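Why does a pan lid rattle?
Kitchen Science for Kids, page 4

By Zixuan Liao

Quick one first. Put your ear near (not too near!) a pan of water that's warming up on the cooker. Hear that? A sort of hiss. Then a rumble. Then it goes a bit quiet and you get the proper bubbling. All that noise out of plain water. So what's going on in there?

Let's go from the bottom up.

WATER IS MADE OF TINY BITS

Really tiny. They're called molecules and you can't see one, even with a school microscope. In a glass of cold water they're all jostling about, bumping into each other, sliding past. Never still. Think of a packed playground at lunch time.

Now heat it. Heat makes the bits move faster. More bumping, more shoving. Some of the ones at the top get shoved so hard they fly off into the air. Gone! That's called evaporating, and it happens with cold water too, just slowly. It's how puddles go away.

THE FIRST BUBBLES ARE A TRICK

When the water gets warm you'll see little bubbles stuck to the sides and bottom of the pan. Everyone thinks it's boiling. Nope. Those are mostly air. There's always some air hiding in tap water, and warm water can't hold as much of it as cold water can. So the air comes out and clings to the metal.

Fish use that hidden air, by the way. The oxygen part of it. A fish in very warm water can have a hard time getting enough, so ponds in a hot August can be tricky places to live.

THE REAL BUBBLES

Keep heating. The bottom of the pan is the hottest place, so that's where water first turns into a gas. Water as a gas is called water vapour. A bubble of it starts at the bottom, heads up, meets cooler water and — pop — it squashes back into liquid. Thousands of little collapses. That's your hiss and rumble!

Then the whole lot gets hot enough and the bubbles make it all the way to the top. Less collapsing, so less noise. Now it's boiling.

At the seaside water boils at 100 degrees Celsius. Up a tall mountain it boils at less than that, becuase there's less air pressing down on it. Climbers make rubbish tea. Sorry, climbers.

WHY THE LID JUMPS

Here's the good bit. When water turns into vapour it needs loads more room. One spoonful of water makes more than 1000 spoonfuls of vapour. Where's it all going to go? Up. It pushes on the lid. Lid lifts a tiny bit, vapour rushes out, lid drops. Clink. Push, lift, clink. Over and over, very fast, and that's your rattle.

People long ago noticed that push and thought, hang on, could it push something bigger? It could. Steam pushed the pistons that turned the wheels of trains. Steam ran pumps and mills and ships. Lots of power stations still use it today to spin huge turbines and make electricity.

THE CLOUD ISN'T WHAT YOU THINK

Look at a kettle spout when it's boiling. From a good way back, please. There's a little gap right by the spout where you can't see anything, then the white cloud starts. The gap is the real water vapour. It's invisible. The white stuff is vapour that has cooled down and turned back into teeny drops. Same as a cloud in the sky. Same as your breath on a cold morning in January.

Going from gas back to liquid is called condensing. Condensing, evaporating. Try saying them fast ten times.

WHY PANS ARE METAL
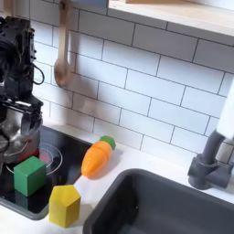
Metal lets heat travel through it quickly. We say it's a good conductor. Wood isn't. Plastic isn't. So lots of pans are metal at the bottom, to get heat into the food, and plastic or wood on the handle, to keep heat away from your hand. Some have metal handles too, and then you need oven gloves.

Steel is strong and doesn't rust easily if it's the stainless kind, but copper is a much better conductor. Some pans have a layer of copper or aluminium hidden in the base, like jam in a sandwich, so the heat spreads out more evenly.

TRY IT: THE SPOON TEST

You need a grown-up for the hot water bit. No arguing.

Get a metal spoon, a wooden spoon and a plastic spoon, all about the same size. Stick a small blob of butter near the top of each handle. Press a dried pea into each blob. Stand the spoons in a mug. Grown-up pours in hot water, not right up to the butter.

Now wait and watch the peas. Which one slides first? Write down your guess before you start, otherwise it's to easy to say you knew all along.

Didn't work? Your butter might be too cold, straight out of the fridge. Or the water wasn't deep enough. Have another go.

STAY SAFE

Steam burns. It can be worse than hot water, as it gives out a lot of extra heat when it condenses on your skin. Never put your hand over a pan or a kettle. When a grown-up takes off a lid they should tip it away from their face, so do tell them off if they don't.

WORDS TO KNOW

Molecule — a tiny bit of something, like water
Evaporate — turn from liquid into gas
Condense — turn from gas back into liquid
Vapour — the gas kind of water, you can't see it
Conductor — something heat moves through easily

Next page: why does ice float?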